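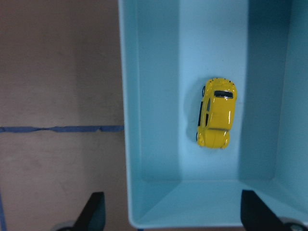

Home Archive Threads Members Search Help

Stuvedik Users List > Setup and Maintenance

Re: wrist camera drifts after finger change, picks land short

5 min read

Hello again, and thank you for such a thorough message. I wish everybody who wrote in gave us that much to go on! I've left the parts I'm answering below and trimmed the rest, so anyone who wants the full story can scroll back up the thread.

> We run one small arm with a two-finger gripper and a camera at the wrist,
> picking a toy car out of a plastic tray and putting it back. It ran fine
> all winter. In March we swapped the finger pads, and ever since then the
> gripper comes down short of the car, always toward the near end of the
> tray. I redid the camera calibration twice and got the same miss both
> times. Is the camera mount bent?

I doubt it, though do put a straightedge on it when you have a minute. A bent mount usually gives you a miss that changes as the wrist turns. Yours goes the same way every time, and that makes me look at the tool length first. We had the very same trouble on our cell at the Bastallow shop, which is a near twin of yours (blue tray, yellow toy Beetle, blue tape on the table, the whole outfit), and I spent two evenings blaming the camera before I thought to measure the fingers.

The old pads on ours were worn down a good bit. When the new ones went on, the fingertips sat farther out than the controller believed they did. Our wrist comes in at a slant for the last part of the move, so an error in length turns into an error along the tray as well as one in height. If yours comes in straight down you'd see it only in height, and then I'm wrong and you can ignore the next few paragraphs with my blessing.

So, what I would do, in this order.

Take the tray away and jog the arm down until the closed fingertips just hold a slip of paper against the table. Write down the height. Then do it again with the wrist tilted the way it is at the pick. If the two heights disagree after the controller has done its sums, your tool length is off. Ours read 282 in the settings and the true number was 277, in millimeters, because somebody (me) had typed in the length from the old drawing and then fudged the pick height to make it work. With worn pads and a fudge, everything cancelled out nicely. With new pads it didn't.

Fix the tool length, take out every fudge you can find in the pick routine, and only after that do the camera again. If you calibrate first you bake the old mistake into the new numbers, and I suspect that's what has happened to you twice over.

> Should I be re-teaching the tray position every morning? It seems to
> creep.

Trays do creep! A light plastic tray gets nudged each time a finger brushes the rim, and you won't notice it until it has gone a fair distance. Painter's tape is fine for marking the place, and it's what I use myself, but please look at it closely once in a while. If it has wrinkled or stretched, the edge you're lining up to isn't the edge you laid down. Mine gets peeled and replaced whenever it looks tired. I butt the tray's rim up to the end of the tape and press it down with my thumb before I start. Once the tray is home I wouldn't re-teach it daily. I'd check it, and re-teach only if the check fails.

For the check, I send the wrist to one fixed spot over the tray with the fingers wide open, take a single picture, and compare where the left rim falls against a saved one. It's a nice straight line and the camera finds it easily. If the rim has moved more than a few pixels I push the tray back and try again. The whole business is done before my coffee is.

> Sometimes the camera doesn't find the car at all, mostly when it's close
> to one wall.

I'd bet that's the shaded wall. On our cell the light comes in from the right, so the right inner wall is a much deeper blue than the left and the car throws its shadow to the left. Our finder was set up with the car in the middle of the tray, and with the car close to that dark side it would lump the wheels in with the wall, or else take the shadow for part of the car and aim off to one side. Two things helped. We taught it on the yellow of the body alone and left the black parts out of it, windows and tires and all. And we locked the exposure. Ours was on automatic, and the bright highlights on the roof were making it shut down so far that the darker side went to mud. I settled on an exposure of 107 on the Lurnetti driver's scale, but your lamp isn't my lamp, so treat that as a place to start.

While you're in there, see whether the fingers clear the near end of the tray when they're fully open. With new pads they may be a touch wider as well as longer, and if one of them rubs the lip on the way down there's your creeping tray explained. I raised my approach point a little and the scuffing stopped.

Last thing, and then I'll let you get on. Check the pad screws after the first 200 picks. The Hauser pads in particular seem to settle, and the screws that felt snug on the bench were loose enough to turn with my fingers. I snug them up again, do the paper test once more, and write the number on a bit of tape on the side of the base, next to all the other numbers.

Do write back with your two paper heights, even if they agree. If they do agree I'd like to see the tool settings page copied out in full, and we'll start over from there.

Warm regards from the Bastallow shop

4 replies | 11 likes | Share this thread

Previous in thread | Next in thread | Back to top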